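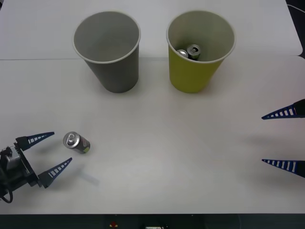 *Two arms, two cups, and a can lying on its side near the left fingers.*

# Clistorer two-arm sorting kit

Hi, I'm Radomír Sokol, and I've spent a good part of my working life at Halás watching cans go into cups. Clistorer is the kit that came out of it: a pair of ribbed fingers for each arm, wrist cameras, a fixed camera for the table, and the training method we wrote up in February. You can buy the hardware without the method (plenty of people do!) but this page is mostly about the method, so get comfortable.

## What we were trying to find out

My question was pretty simple. If you teach a two-arm setup to put small cans into cups, how much does the wrist view help compared with the fixed view alone? Everyone in our lab had an opinion and I was tired of arguing over lunch, so I recorded 775 demonstrations and trained the same policy twice. One version got the fixed camera only. The other got that plus both wrist cameras, and nothing else changed, same table, same cups, same training schedule.

Then I ran 100 trials with each version. A trial counted as good when every can ended up in a cup and both cups were still standing. I was strict about that last bit – a knocked cup is a failed trial, even if the can went in beautifully.

The wrist camera version won, and the gap was biggest on cans lying down. A standing can is pretty forgiving, you come at it from any side and the fingers close. A can on its side has one good direction, and from the fixed view the policy would often pick it a little wrong and nudge the can away. Then it chased it. I have hours of that.

## The wrist view, and why I left the clutter in

My first instinct was to clean things up: bare table, perfect lighting, objects nicely in the middle. Soldale, the folks who make our camera mounts, talked me out of it, and I'm glad they did. Up close you get half a can at the top, a slice of something rounded on the right, a dark squiggle on the white surface, and a whole lot of finger. The policy has to live with all of that, so the training data should have it too.

I did try cropping the fingers out for one run. Bad idea! It got noticeably clumsier at closing, and my guess is that it was using the fingertips as a kind of ruler. So now we keep both tips in view and I tell every customer to set their mount the same way.
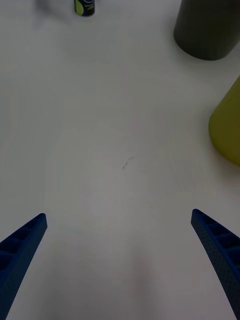 ## What's in the kit

- Two pairs of dark blue ribbed fingers, with mounting plates
- Two wrist camera mounts from Soldale (cameras included)
- One fixed camera and a clamp arm
- The full set of demonstrations, plus a smaller set of 273 that only covers cans lying down
- Training scripts and both trained policies
- A printed setup guide, which I wrote myself, so blame me for the drawings

Arms, table, cups and cans are up to you. The policies expect a light, plain tabletop. I tried a patterned one and the results were poor enough that I wouldn't bother without recording new demonstrations.

## Setting up at your place

Allow 30 minutes for the fingers and mounts, and a bit longer for the fixed camera if your ceiling is low like ours. Climasar had the first kit outside our building, and they started with the smaller set, got their lying-down cans working, and added their own recordings on top. I'd do it in that order too.

One thing I still don't have a good answer for is which arm should go when a can is near the middle of the table. Sometimes both start to move and then both stop, very politely. If you get further with that than I have, write to me through the Halás support page and I'll put your notes in the next setup guide.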